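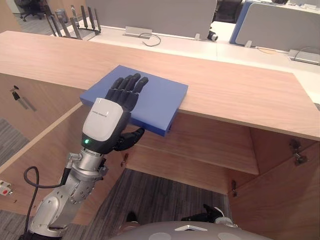
December, after nine in the evening

I promised myself to finish the papers before the end of the month, and today I made a start. For two years I have put everything into one place and told myself that I will sort it later. The tax letters, the guarantee for the Zukura heater, the rental contract and even a recipe for bread were all together. I took them to the kitchen table first, but the light there is bad for reading small print, so I moved to the office room after lunch.

Kibet Ogola called in the middle of it to ask if I still have the receipt from Dallel, where we bought the paint together. I said yes with great confidence. Then I needed forty minutes to find it. It was inside the instruction book of the Jurčo lamp, and I do not understand how it came there. The sum was 88 and I remembered 111, so it is good that we have the paper. I will send him a copy in the morning. 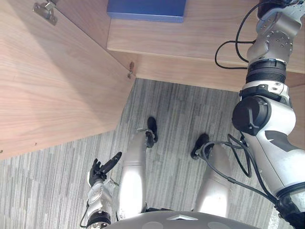 My knees are not happy with this kind of work. I like to sort on the floor, I did it as a student also, but at that time I could stand up without holding something. The gray carpet with its little stripes looks soft and it is not soft. The cabinet was a help, because I could lean on it with one hand. Its door has a small piece of metal at the inner corner, like a hook, and I must be careful with my sleeve. I have already one wool sweater with a hole.

The cabinet is from Flotovwood and I am still satisfied with it. When it came, I found the wood too light. Now I think a darker one would make the room sad in winter – we have so little sun at this time of the year.

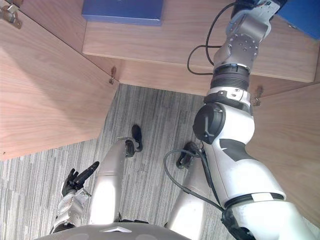
I threw away more than I expected. All the old phone bills went, and the letters from the bank which say only that there will be another letter. I have kept the contract, the medical papers and everything with a stamp on it. My father always said that a paper with a stamp you do not throw away, and I cannot go against him. Tomorrow I want to vacuum under the desk too. The carpet shows the dust less than a plain one, which makes me lazy, and the wooden shelf above it I should wipe from below at the same time.
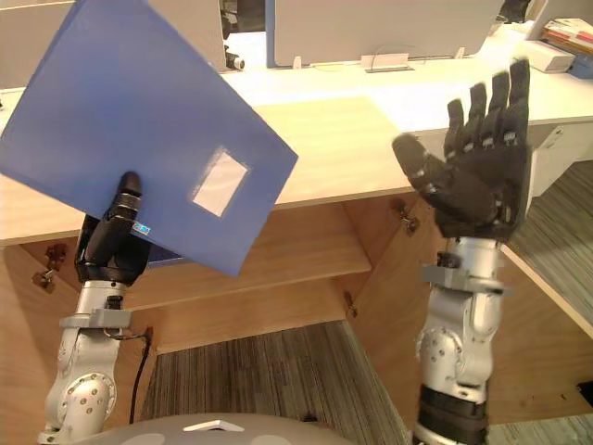 The blue folder, with the small window for the label.

For the label I have not decided. "House" is too general and "Important" makes me nervous. Perhaps I write only the year on it and begin a new one in January.

There is still one pile left, mostly manuals. In one of them I found a postcard of a puzzle with 1000 pieces, which we never finished. Tea now, and then bed. I must not forget the copy for Kibet.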